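Office Practice and Records, Unit 6
Handout: Folders, file boxes and the cabinet they end up in

Read before the session. Bring one folder from your own workplace or home, with the contents left in.

What this unit is for

Most textbooks on filing promise that a good system will save you time. I have read a fair number of them and I still don't know how they arrived at that. The usual evidence is a survey in which office staff guess how long they spend looking for things, and people are poor at guessing this. So we will leave the promise alone and ask a smaller question: can a person who did not put the papers away find them again?

The case we use is the records cupboard at Hitau, a small translation business. When Nasrin Moradi took over the office in February she inherited 796 documents and a two-page filing plan. The plan was tidy and the cupboard wasn't. She told our class last year that she read the plan once, put it in a drawer and started opening boxes.

Labels

A label does one job. It has to be readable from where you stand when you are looking for the thing. If your files stand upright on a shelf, that means the spine. If they lie flat, it still means the spine, provided the spine faces out. A label on the front cover helps only after you have already pulled the folder, and by then you may as well open it.

Color coding comes up every year. I remain unconvinced. It works for the person who chose the colors, and for a while. Then the supplier runs out of green, someone uses blue, and the code has an exception that lives in one person's head. Buying everything in one color and writing clearly is duller and lasts longer.

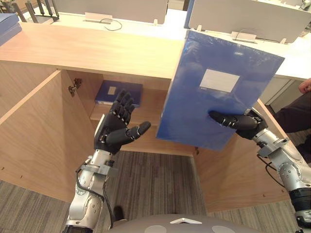

Osvaldo Melis

Take the blue folder with the white label area on its cover. The area is blank. What would you write there? Students nearly always answer "the contents," and then can't agree on what that means. Try a subject, a date range and the name of a role (a role, please; people leave). If you can't fill in all three, the folder probably holds two kinds of thing and should be split.

Now the other one, lying flat on the cabinet shelf with its spine outward. It has a small white label on the spine. Small labels are fine at arm's length and a nuisance from across a room, so stand where you would normally stand before deciding on a size.

Flat or upright?

The standard advice is upright, always. I would like to see the reasoning. Upright storage does let you take one box without lifting another. But a half-full folder standing alone sags and its papers slide, and a cabinet holding 3 boxes does not need the same treatment as one holding 50. Lay them flat if there are few. Once you are stacking them, stand them up.

Doors are another matter people have opinions on. Closed cabinets keep dust off and look neater to visitors. They also hide overfilling. Tala Saliba, who taught this unit before me, made her groups open every door at the end of the day, and I have kept that up.

Exercise

Work in pairs. Swap the folders you brought. Without asking the owner anything, write a label for the one you receive, then find one named document in it. Note where you looked first, including the wrong places.

Hand in the label and your notes, one page at most. Please don't redesign anybody's system. I had 200 pages of redesigned systems last term and very few labels.

Reading

The course reader, section on retention periods. Skip the part on the paperless office unless you are curious.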